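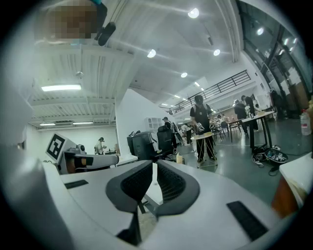
Vastden have made a record you can't skip through. Two sides, 25 minutes each, no gaps, no track marks on the download, and the label copy just says Tuncombe, side one, Tuncombe, side two. They finished it in Ondale in a long low room that is bad for recording in every way you'd expect. Beams and corrugated panels overhead, all white, round lights set in between and glowing hard. Clap once and it comes back at you like a zipper. Most bands would hang blankets. Vastden put a pair of mics up near the ribs and pointed them the wrong way, and that zipper sound is all over side two if you know to listen for it.

Some background, fast. Three of them, all keyboards of one kind or another, one also sings a bit. Started out as a dance act, sort of. The first thing was a 7 inch on Meredith with a good bassline and a bad sleeve, and it got played at exactly the clubs that have since closed. Then an album of songs. Then another album of songs that was the first one again with more money spent on the drums. Then quiet for a good while. People assumed they'd packed it in and one of them had, for a winter, and worked in a tile store.

What brought them back was an organ. Not a grand one. A chord organ with a fan inside, the type your aunt had in the den, left behind in the Ondale room by whoever rented it before. Half the buttons stuck. The fan hums a little flat of B and the hum got into everything, so in the end they tuned the whole record to the fan. The synths, the voice, a borrowed vibraphone that couldn't be tuned and is therefore wrong all the way through. It takes maybe a minute for your ear to give in. After that regular pitch sounds sour. I put on a different album straight after and had to check the speed.

They work slow. I sat in on an evening session in August and in the time I was there they moved one fade. Earlier, later, earlier again. The singer wanted it to land on a breath and there was an argument over which breath. Takeout got cold. At 11 at night they put it back where it was at the start and seemed very pleased, and then someone wanted to hear the whole side from the top, lights on, no talking. So we did that.

Side one is the one people will like. It has a tune, for one thing, a slow four-note figure that gets handed around and never quite goes home. Drum machine under it from near the middle on, very dry, no bass drum at all. That last part will bug DJs. The band know it. They say they tried a kick and it made the rest sound like it was waiting for a bus.

Side two is harder. Organ, room, voice way back. There's a stretch where almost nothing happens and then you notice the nothing has gotten loud. First time through I thought the pressing was faulty. Second time I was washing dishes and stopped washing dishes. It's the better side, I'm pretty sure, though ask me again in winter.

About the title. Tuncombe is a place, a couple of streets and a closed-down ballroom, out past the end of the Ondale bus line. The band played one of their first shows there to the staff and a birthday party. They won't say the record is about it. They will say they drove out with rough mixes and played them in the parking lot with the car doors open, and anything that didn't work in the parking lot got cut. A whole section with guitar went that way. I've heard the guitar. It was fine. It did sound like a different band had pulled in next to us.

Now the part the forums care about. The vinyl. Meredith is pressing 600 and that is it, for now, and yes they are numbered, and no you can't ask for a number. Half a side's worth of bass had to be pulled down to fit 25 minutes on a side without it going quiet and thin. The cutting engineer sent the first lacquer back with a note that just said shorter? The band said no. Second lacquer is what you get. It's a quieter record than the download and I'd say a nicer one, you turn it up and the room comes up with it. But if your turntable rumbles you will be hearing your turntable. Fair warning.

There was a cassette too, earlier in the year, sold by hand at two shows. Different mix, longer fade at the end, some hiss that might be the fan and might be the tape. These now go for silly prices and the band are a bit embarassed about it. A plan to put the cassette mix up for free has been talked about. Nothing fixed. One wants to, one doesn't, one says ask the label.

And live? They've tried it twice. The organ won't travel, the fan housing cracked the one time they moved it down a hallway, so they sampled every working button and play it off a pad. Same pitch, same hum. It's close. What you lose is the clack of the buttons, which on record is nearly a rhythm part, and you lose the room of course. At the second show they ran the whole thing in order, both sides, with a break in the middle for people to get a drink. The crowd weren't sure whether to clap at the break. About half did. Then a man near the front yelled for the old single and the band, who haven't played it since the second album, played the bassline for eight bars, at the fan's pitch, flat as anything. Best moment of the night and it isn't on the tape becuase the tape had been stopped to save space.

More dates after the record's out, mostly small rooms, seated if they can get it. They'd like carpet. They'd like a late start. The last promoter offered them a slot at 4 in the afternoon between a covers band and a raffle and they are, I was told, thinking about it.

I asked what's next and got three answers. Songs again. Nothing for a while. A second record in the same tuning, shorter, with the kick drum put back. The rent on the Ondale place is paid through spring so it'll be made there if it's made at all. The organ's down to its last good row of buttons. One of them has been buying the same model off classified ads for parts, and every one that shows up hums in a different key.

Tuncombe is out on Meredith next month, LP and download. Catalog number is MER 1,234, comma and all. A typo on the first proof. They kept it.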